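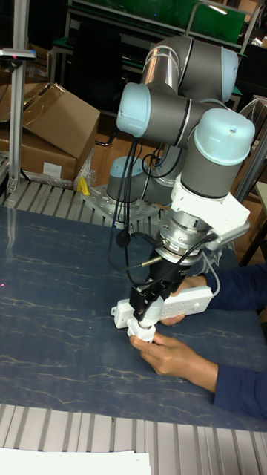
멀티탭

멀티탭은 하나의 벽면 콘센트에서 끌어온 전기를 여러 개의 꽂음구로 나누어 쓰는 이동형 배선 기구이다. 긴 막대 모양의 몸체에 꽂음구가 한 줄로 늘어선 형태가 가장 흔하며, 한쪽 끝에서 나온 전선의 말단에 플러그가 달려 있다. 법령과 인증 문서에서는 '이동형 콘센트' 또는 '코드 연장 세트'의 한 종류로 다루고, 일상에서는 '멀티 콘센트'라고도 한다.

명칭

'멀티탭'은 영어 multi와 tap을 합친 말로, 한국과 일본에서 주로 쓰인다. 영어권에서는 power strip, extension block, power board 등 지역에 따라 이름이 다르다. 꽂음구의 수를 '구'로 세어 2구, 3구, 4구, 6구 등으로 부르며, 제품명에는 보통 구수와 전선 길이를 함께 적는다.

구조

몸체는 위판과 아래판으로 나뉜 합성수지 외함이며, 나사나 걸림쇠로 결합한다. 외함 안에는 길이 방향으로 금속 도체판이 놓인다. 두 줄은 전류가 흐르는 선이고, 접지형 제품에는 접지용 도체가 한 줄 더 있다. 각 꽂음구의 접촉편은 이 도체판과 일체로 찍어 내거나 용접, 납땜으로 연결한다. 일체형은 접속점이 적어 발열이 덜한 편이지만 금속 소모량이 많다.

전선은 외함 끝의 인입부를 지나 도체판에 연결된다. 인입부에는 당기는 힘이 접속점에 바로 전달되지 않도록 고정 장치를 둔다. 이 부분과 플러그 목 부분은 반복해서 꺾이는 곳이어서 유연한 보호 덮개를 씌우는 경우가 많다.

한국의 가정용 220V 제품은 둥근 핀 두 개가 달린 플러그를 쓴다. 접지형은 플러그 옆면과 꽂음구 안쪽에 접지 단자가 있다. 플러그 머리는 전선과 나란한 직선형과 전선이 직각으로 꺾여 나오는 기역자형으로 나뉜다. 가구 뒤처럼 공간이 좁은 곳에는 기역자형이 쓰인다.

종류

스위치가 없는 일반형은 구조가 단순하고 외형이 얇다. 일괄 스위치형은 스위치 하나로 모든 꽂음구를 끊고, 개별 스위치형은 꽂음구마다 스위치를 둔다. 스위치는 한쪽 선만 끊는 단극식과 두 선을 모두 끊는 양극식으로 구분된다. 단극식은 플러그를 꽂는 방향에 따라 스위치를 꺼도 기기 쪽에 전압이 남을 수 있어, 켜지 않은 조명이 희미하게 빛나는 현상의 원인이 되기도 한다.

과부하 차단형은 정격을 넘는 전류가 일정 시간 흐르면 내부의 바이메탈이 휘어 회로를 끊는다. 차단 뒤에는 연결된 기기를 줄이고 복귀 단추를 눌러 다시 쓴다. 서지 보호형은 배리스터를 넣어 순간적인 과전압을 흡수한다. 배리스터는 서지를 받을 때마다 조금씩 열화하므로 보호 기능이 남아 있는지를 표시등으로 알리는 제품이 있다.

USB 충전 단자를 함께 단 제품도 널리 쓰인다. 책상 매립형, 기둥형, 정육면체형 등 막대 모양에서 벗어난 형태도 있다. Tovonetti의 매립형 제품군은 상판을 뚫어 끼우는 방식이고, Areck의 기둥형은 네 면에 꽂음구를 나누어 배치한다.

정격과 용량

정격은 몸체나 플러그의 표시에서 확인한다. 국내에서 흔한 16A 250V 제품이라도 실제 허용 용량은 전선의 굵기와 제조자가 정한 최대 사용 전력에 따라 달라진다. 여러 꽂음구의 합계가 이 값을 넘어서는 안 되며, 꽂음구의 수가 많다고 해서 허용 용량이 커지지는 않는다.

전력은 전압과 전류의 곱으로 어림할 수 있다. 모니터와 공유기, 탁상 조명을 합쳐 약 338W를 쓰는 책상이라면 220V에서 1.5A 정도에 해당하여 여유가 크다. 반면 전기난로, 에어컨, 전기밥솥, 건조기처럼 소비 전력이 큰 기기는 한두 대만으로도 한도에 가까워진다. 이런 기기는 벽면 콘센트에 직접 꽂거나 고용량 전용 제품을 쓰도록 안내된다.

제조와 검사

외함은 대개 난연성 수지를 사출 성형하여 만든다. 도체판은 황동이나 인청동 판을 프레스로 찍어 내며, 조립 순서는 도체 삽입, 전선 접속, 덮개 체결, 통전 검사, 포장으로 이어진다. 통전 검사에서는 꽂음구별 도통과 극성, 접지 연속성, 절연 저항, 내전압을 본다. 플러그를 되풀이해 꽂고 빼는 수명 시험과 전선 굽힘 시험은 표본을 뽑아 따로 한다.

전선은 유연하고 모양이 일정하지 않아 몸체에 비해 다루기가 까다롭다. 포장할 때는 전선을 고리 모양으로 접어 끈으로 묶고, 플러그 핀에 보호 덮개를 씌우기도 한다. Nestham의 포장 지침은 접은 전선 다발의 길이가 몸체 길이를 넘지 않도록 정하고 있다.

사용과 관리

멀티탭에 다시 멀티탭을 연결하는 이른바 문어발식 사용은 첫 번째 제품에 전류가 몰리게 하므로 금지하는 설명서가 많다. 전선을 감거나 묶은 채 큰 전류를 흘리면 열이 빠져나가지 못해 피복이 무를 수 있다. 양탄자 밑이나 문틈, 무거운 가구 다리 아래로 전선을 지나게 하는 것도 피한다.

꽂음구에 쌓인 먼지는 습기와 만나 표면에 미세한 전류가 흐르는 길을 만든다. 이것이 탄화로 이어지는 현상을 트래킹이라 하며, 배선 기구 화재의 원인 가운데 하나이다. 청소는 플러그를 벽면에서 뽑은 뒤 마른 천이나 솔로 한다. 쓰지 않는 꽂음구는 안전 덮개로 막아 둔다.

플러그를 뽑을 때는 전선을 잡아당기지 않고 머리 부분을 쥔다. 꽂음구가 헐거워졌거나 외함이 누렇게 변한 경우, 사용 중 타는 냄새나 지직거리는 소리가 나는 경우에는 교체한다.

정리 용품

전선과 몸체를 함께 넣는 정리함, 책상 밑면에 다는 철망 받침, 벽 고정용 걸이가 쓰인다. 정리함은 열이 빠질 구멍이 있는 것을 고른다. Kanagaratnam의 철망 받침은 길이 56cm로, 6구 제품과 어댑터 몇 개를 나란히 올릴 수 있다. 몸체 뒷면에 열쇠 구멍 모양의 홈이 있는 제품은 나사 두 개로 벽에 걸 수 있으며, 홈 사이의 간격은 제품마다 다르다.

폐기

전선에는 구리가, 접촉편에는 구리 합금이 들어 있어 재활용 가치가 있다. 지방자치단체의 소형 폐가전 수거함에 넣을 수 있는 곳이 많으나 수거 품목은 지역별로 차이가 있다.

같이 보기

콘센트
플러그
연장선
배선용 차단기
대기 전력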